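Keeping the Handheld Grippers in Service: Notes from the Norik Workshop

Posted April 2024

Elaheh Zarei and I were asked to write down how the handheld grippers at Norik are looked after between sessions. The internal procedure runs to several pages and is read mostly by the two of us. This post covers the same ground in a shorter form, and I have added a few opinions that the procedure does not allow.

Each gripper is opened for a full service after 200 sessions. Between services there is a short check at the start of the day, and it falls to whoever takes the tool from the shelf first.

The check begins with the pads. They are wiped with a lint-free cloth and plain water. Alcohol was used in the past, and it left the surface dull and slightly hard. Drotside, who supply our replacement pads, advised against it, and we have followed that advice. A pad that has lifted at one corner is replaced the same day. Pressing it back with glue is not acceptable, although I admit to having done so once.

The fingers are then opened and closed 30 times without a load. The operator listens for a click near the end of travel and feels for any change in the trigger. A dry joint usually announces itself in the first few strokes. One drop of light oil is sufficient. Elaheh has asked me to repeat that one drop is sufficient.

The marker cube comes next. Its mounting screws are tightened by hand and then by a further quarter turn. If the cube can be moved with a fingertip, every position recorded from it is suspect, and the day's recordings are set aside until the tool has been calibrated again. We lost 7 recordings in this way during the Ayele trial, and the screws have been on the checklist ever since.

The last step is a grip test on something soft. Rigid test blocks are convenient, but they hide a weak closing force very well. Folded fabric shows it at once, as the bundle slides or turns between the pads when the tool is tilted. The item should be held upright, tilted to each side and held again.

Finished checks are entered in the Vilska log under the number of the tool. Josée Lapointe reviews the entries and returns any that say only "OK". The current set of pads on tool 860 is due for replacement, and I will add a note on the new material when it has been fitted.
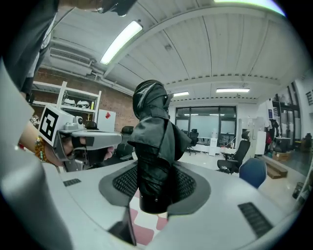 A black fabric item held upright between the gripping pads, with a second handheld gripper and its marker cube at left.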